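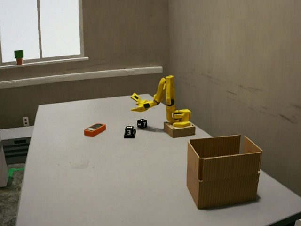
Projet de semestre – évaluation du kit Vellden (bras de table + simulateur)
Rapport final, groupe 6

1. Pourquoi ce kit

Le département voulait savoir si on peut remplacer les vieux bras du labo par un kit moins cher, vendu avec son simulateur. Trois candidats au départ : Arnirico, Su, Vellden. Arnirico éliminé tout de suite, pas de licence étudiante. Su intéressant mais doc incomplète. Reste Vellden, qu'on a eu en prêt côté logiciel seulement – donc tout ce qui suit est fait en simulation, aucun essai sur le bras réel.

2. Installation

Comptez une demi-journée. L'installeur plante si le chemin du dossier contient un accent (testé sur deux postes, même résultat). Réponse du support en 8 heures, correcte. Après ça, plus de problème, sauf la mise à jour de juin qui a effacé nos réglages de pince. Faites une sauvegarde.

3. La scène de test

On est partis du modèle « atelier » fourni. Bras jaune sur socle en bois, table grise, un carton ouvert au premier plan à droite, et comme objets deux cubes noirs avec des chiffres blancs dessus et un boîtier orange genre multimètre. Tâche : prendre un objet, le déposer dans le carton, revenir en position haute. Les cubes c'est le cas facile. Le boîtier est posé à plat, donc il faut l'attraper par les côtés et la pince doit descendre très bas.

Éclairage laissé par défaut. Ombres assez douces, rendu propre, suffisant pour nos tests de vision.

4. Essais

200 essais par objet, position de départ tirée au hasard dans une zone limitée de la table. Journal complet : 3127 lignes, en annexe B.

Cubes : bon dans l'ensemble. Les échecs viennent presque tous de l'orientation, quand le cube est tourné en diagonale la pince arrive sur l'arête et le pousse au lieu de le serrer. Corrigé en partie en ajoutant une rotation du poignet avant la descente.

Boîtier orange : nettement moins bien. Il glisse. On a monté le coefficient de frottement, ça marche mieux mais on ne sait pas si la valeur est réaliste – à verifier avec le vrai matériel. Deuxième souci, le lâcher : trop haut, il rebondit sur un rabat du carton et part à côté.

Reconnaissance des chiffres : faite avec le module Coveo, livré en option. Lit bien de face, hésite dès que la face est vue de biais. Les marquages sur le dessus du cube perturbent aussi la lecture, on a fini par masquer cette zone.

5. Avis sur le produit

Points positifs – interface claire, scripts Python lisibles, les exemples tournent sans modif. Rejouer un essai image par image, très pratique pour le debug.

Points négatifs – doc de la pince trop courte, deux paramètres pas expliqués du tout. Pas d'export direct vers tableur, on a écrit notre propre script. Et l'option Coveo se paie à part, ce qui n'est pas clair sur le devis.

Pour un TP de première année : oui, en l'état. Pour un projet de recherche on attendrait les essais sur bras réel.

6. Reste à faire

– comparer avec Su si la doc sort
– refaire la série boîtier avec un lâcher plus bas
– mesurer le frottement sur du caoutchouc réel
– relire l'annexe B, il manque des unités dans la colones des couples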